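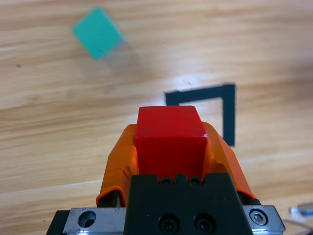
Red cube, one corner chipped.

September 2023

Woke before the alarm with the heating pipes knocking. It is too early in the year for the heating but the building in Flusholm runs on its own timetable and you get what you are given. Opened the window, had toast standing up, and got the second load of washing on before eight.

The main job was the kitchen floor. I have been putting it off since we moved the cooker and found the bare patch behind it, where the old lino stops short and the boards start. The man at Lambrechts sold me a tin of floor paint in the spring and I had not opened it. The lid was stuck fast and I bent a good spoon on it before I went and looked for a screwdriver. The colour is called Stone. On the lid it looks grey and on the boards it looks green. I did two strips by the back door and left them to see what they would do, and by dinner they were still green. I don't mind it. It will have a cooker on top of it.

The instructions say 5 hours between coats, and no heavy furniture for two days. So the cooker stays in the middle of the room until Saturday and we walk round it.

Bus into town after eleven for the things on the list. The 14 didn't come, so I walked down to the bridge and got the other one, which goes all round the hospital. Paid the water bill at the counter, 200 to the penny, and the woman stamped both halves and gave me the wrong one back. I noticed at the door and had to queue again. Then the library, to return the book on the canal builders. I got as far as the chapter on locks and gave up. The first part, about how they surveyed the land on foot in winter so they could see through the hedges, was very good, and I would have read a whole book of that. Took out a thing on allotments instead, and a detective story I may have read before. The cover is different.

Lolen was busy for a Thursday. They have moved the tea to where the biscuits were and put the biscuits by the door. Bought flour, yeast, two onions, a piece of bacon and a bag of plums that were marked down. Several were soft underneath. I have stewed those with a bit of sugar and put the good ones in the blue bowl.

Rain on the way home, not heavy. I had the washing on the line and got in just after it started, so everything is over the banisters now and the hall smells of soap.

Telephoned Stelel in the afternoon about the boiler. Held for a long while. They have my reference down as 914 and I have a letter with a different number on it, and it took the two of us some time to agree that I was the same customer. They can't send anyone until November. I asked what I was meant to do if it stopped before then and was told to ring back. I wrote the date of the call on the letter and put it in the drawer with the others.

After that I did not feel like doing much. Sorted the drawer, as I had it open. Threw away three sets of instructions for things we no longer own. Kept the guarantee for the iron, although it ran out. Found the spare key to the shed, which I had copied at some expense in the summer after turning the house upside down for it. It was inside an envelope marked Stamps.

Took a torch down the allotment path before supper to see to the beans. They are nearly over. The pods at the top have gone leathery and I left those for seed. The marrows are still going, one of them bigger than I would like, and the slugs have been in the lettuce again. I picked what was left of it and gave it a good wash. My neighbour's fence is leaning further over on our side and I think one decent wind will have it. I will say something at the weekend if it is dry and they are outside.

Soup with the bacon and onions, and bread from yesterday. Started the detective story. I have read it before, but I can't remember who did it, so I am carrying on.

Knee a bit sore from kneeling on the boards. Must find something to kneel on before the second coat. Bins out tomorrow, the green one, and ring the dentist.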